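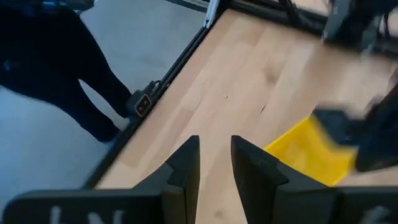
A gripper and another gripper or arm end over the bench top. The nearer one is open.

Print this page | E-mail this page

Can a two-arm robot clear and stack small baskets yet?

Posted by Perihan Baysal

I run the parts room for a small repair shop in Clalis. We use shallow plastic baskets, open on top with perforated sides, in a few colors. Color tells you which bench the basket belongs to. By the end of the day they are spread over the sorting table at whatever angle people left them, and somebody has to sort them by color, nest them, and put the stacks on a shelf. It takes one person nine minutes, plus the walk.

I am not trying to replace anyone. We already have a bench with an arm on each side for another job, and it sits idle after four. I would like to know if clearing the baskets is a realistic task for that class of hardware (tabletop arms, parallel two-finger grippers, cameras at the wrists and one looking down from the side), or if I should buy a better shelf.

Specific things I can't find an answer to:

Can a parallel gripper pick up a thin plastic rim reliably when the basket is turned to an arbitrary angle?

Is nesting one basket inside another still hard, or is that considered solved?

Does clutter at the back of the table matter? We keep a lamp there and would rather not move it.

How much recorded operation would we need before it did anything useful without a person driving?

The baskets are empty when this happens. Lighting is constant. Nothing is fragile.

mivska_bench

Short version: picking yes, sorting yes, nesting sometimes, shelf no.

We did close to the same task at Mivska last year with two arms facing each other across a wooden top, so I will go in your order.

Rim pickup. Fine at most angles, provided one finger goes inside the wall and one goes outside and the fingers are square to the wall. The trouble is approach angle. An arm mounted on the right side of the table reaches a basket on its own side comfortably and has a poor wrist position for one at the far front corner. Give each arm a half of the table and a strip down the middle where either may go. Do not let both arms work the strip at once until you have some kind of interlock, even a crude one. Our crude one was a software flag and it was enough.

A basket held by one wall will hang at a tilt. The fingers grip a thin wall at one spot and the rest of the basket is a lever. For carrying this does not matter. For placing it matters a great deal, because the low corner touches down first and the basket pivots in the grip. Lower slowly, let the corner touch, let the basket settle flat, then open. If you open early it lands a finger width off and turned. 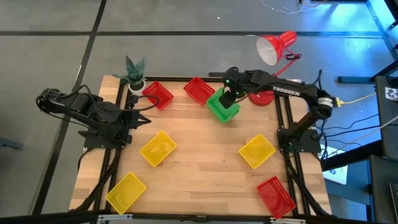
Color is the easy part. With red, yellow and green plastic on a pale wood top, the side camera alone separates them, and any simple threshold will do it if your lighting is as steady as you say. What the color threshold does not give you is the rotation of each basket, and rotation is what decides the grasp. Perforated walls make that harder than solid ones: the table shows through the holes, so the outline breaks up. We fitted a rectangle to the rim only and ignored the walls. That fixed most of it.

One caution on color. A lamp with a red shade is red. If the lamp stays on your table, mask that region out, or the arm will reach for it with full confidence. Same for a plant if you have a green basket, although leaf green and bright plastic green are usually far enough apart.

Nesting. The inner basket has to arrive level and within a few millimeters, and the grip I described above is not level. We got there with both arms, one gripping each short side, which keeps the basket flat. It is slower, and coordination is its own problem. With one arm the basket jams on a corner often enough that you need a retry: lift, shift slightly, lower again. Write the retry first. You will need it before anything else works.

Time per basket with both arms was 30 seconds on a good run. A person is faster by a wide margin. Your case for doing it anyway is that the bench is idle, and that is a fair one.

Shelf. No. Your arms are fixed to the table frame. Have them leave the stacks at the edge and carry them yourself.

Listatard

I would skip the robot. Buy a rack with slanted rails, one rail per color, and tell people to drop the basket in the rail when they finish with it. We did this and the table is clear by closing. Cost was small.

Also your question about how much recorded operation nobody can answer without seeing it.

h_okonjo

The rack suggestion is reasonable and I would do it too, but the recording question does have an answer within limits.

If you train from teleoperated runs, 50 clean demonstrations of a single pick and place with one basket shape will normally get you something that works in the region of the table you demonstrated in. It will fail outside that region. People record all 50 with the baskets lined up neatly and then wonder why it can't handle a diagonal one. Turn the baskets. Put some near the back rail, some at the front corners, some touching each other. Include runs where the first grasp misses and the operator recovers.

For the complete job, with color sorting, both arms and nesting, expect far more. The set I worked with on the Mathias project had 2689 episodes, and nesting was still the weakest step. Most of the failures fell into two groups.

First, the wrist camera loses sight of the rim in the last few centimeters. At that distance a good share of the view is the gripper's own fingers, and the part you want is behind one of them. The side camera has to carry the final approach, so check that neither arm blocks it when reaching across.

Second, cable drag. Check the slack at every joint with the arm at full reach. If a cable pulls tight at one corner of the table, your positions will be off at that corner only, and it looks exactly like a vision error. I lost most of March to this.

I disagree with the post above on masking the lamp. Masking stops the arm from picking it as a target but does nothing about hitting it with an elbow. Add the lamp as a collision volume, base and shade separately, with some margin around the jointed part. Or clamp it to the wall.

On the two-handed grip, agreed. If your baskets have any kind of lip at the short ends, rubber pads on the fingers help more than extra grip force. Thin plastic walls bow inward when squeezed and then the basket does not nest at all.

Perihan Baysal

Thanks. I had not considered the elbow. I will start with one color, one arm, no nesting, baskets left turned the way people leave them, and get the rack priced at the same time. The lamp is going on the wall.

Print this page | E-mail this page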